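Handheld gripper pre-session check – Ato rig, Briralbridge
18 November 2023

1. Finger pads seated, grid texture clean. OK
2. Fingers close to a point at the tip. OK
3. Marker plate flat, border unmarked. Wipe before use.
4. Demonstrations logged: 544. Rejected on replay: 40.
5. Power cords clear of walkway. Open.
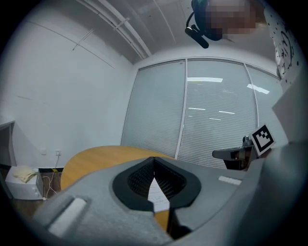
6. Paper pickup held out of the training set – score it separately.

Filed under: Robot Learning, Checklists

Comments (2)
Badawi: Is item 4 before or after filtering?
Ziker: Before. We replay at 60 percent speed.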